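Calloway Frames: snooker and pool match results, frame by frame

This data set holds frame scores from amateur snooker matches played in the Calloway league, plus a smaller set from the Livalham Open. Each row is one frame. Matches are best of 15 or shorter, and every row carries a match ID, both player codes, the points for each side and the highest break if it was written down. 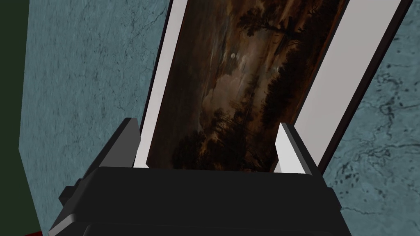
Keisha Obi

Files

frames.csv - one row per frame
matches.csv - one row per match, with venue and round
breaks.csv - breaks of 30 and over, where the scorer noted them

Scores were typed in from paper sheets, then checked by a second reader. Booker Delacroix did most of the second reading. Where the two readings differed and the sheet was unclear, the points fields are blank and the flag column says "unread".

Known problems

Conceded frames are scored as they stood at the concession, so some look very low. Re-racks are not marked. About 10 matches from the October round have no table number. The pool results use a different scoring column (racks) and should not be mixed with the snooker rows. 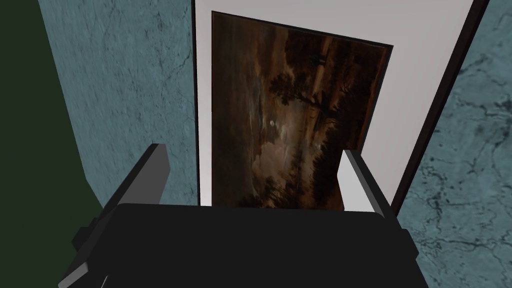 Painting on the white wall panel, with the gripper in front.

Use

Free for study and club use. Please keep the player codes as they are and don't try to match them to names. Breaks of 100 or more are rare in this set, and one of those may be enough to identify a player.

Corrections go to Esperanza Pruitt, with the match ID and frame number.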